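Rorker two-finger gripper kit: notes for anyone budgeting a bench cell

Reviewed after one quarter of use. Bought at list price.

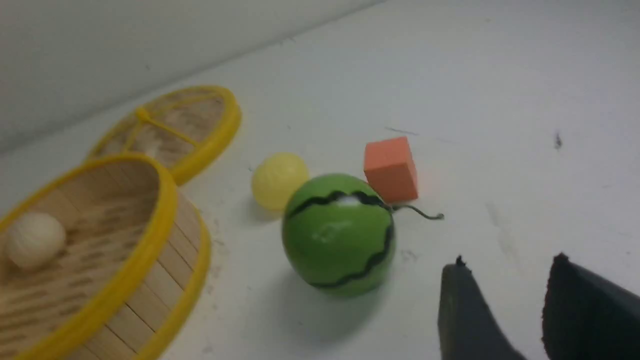
The Rorker kit is sold as a complete end effector for light benchtop arms: two-finger gripper, wrist camera bracket, cable set and a flange adapter. The list price is $851. We bought one in June to replace a pneumatic unit that needed a compressor line on every bench. What follows is mostly about cost and planning, as the motion specs are on the product page and we found no reason to dispute them.

What is in the price

The gripper, one pair of fingers, the bracket and a 24-volt cable. The camera is not included. Neither is the adapter for anything other than the Millance arm, which Rorker treats as the default. If you run a different arm, the flange plate is another $241 and ships separately. Ours arrived 13 days after the gripper, and the gripper sat in its box for that time. Order both on the same day.

Grip performance

Adequate for mixed light objects. Our work is sorting and placing small items of different shape and stiffness: balls, foam cubes, toy fruit, bamboo steamer baskets and their lids. Foam needs the force limit set low, and the default is too high. Smooth round objects need the fingers centered to within a few millimeters or they roll out. Steamer baskets are best taken by the rim. Lids can be lifted by the crossbar, though the tapered fingertips leave little contact area and we slowed the lift to half speed.

The supplied finger pads wear faster than the manual suggests. We replaced ours after 21 shifts. Pads are sold only in packs, so put them on a consumables line from the start and do not leave them to petty cash.

Camera bracket

Rigid, and it held calibration through the quarter. The angle is fixed, which keeps the fingertips in view when open but limits what can be seen beyond a large object close to the camera. Plan the table layout with this in mind. White tabletops are easy to clean and give good contrast, but they bounce light, and glossy objects will show highlights. Budget for a diffuse overhead lamp if you do not have one.

Alternatives considered

The Pylypenko gripper has a wider stroke and better pads. It needs its own controller box, and with that added it was well over our limit. The Garkham unit is cheaper but has no force feedback, so foam was ruled out.

Items to add to the quote

Flange plate, if not on Millance
Camera
Spare pads, two packs
Strain relief for the cable - the supplied clip cracked in the first week
Half a day of setup time per bench

Support

Email only. Replies came the next working day. The warranty covers the motor and gearbox. It does not cover fingers or cables.

Verdict

Worth the price on a Millance arm. On other arms the extra plate narrows the gap with the Pylypenko, and I would get both quotes before signing. We have ordered a second kit for the other bench, with the pads and strain relief on the same purchase order.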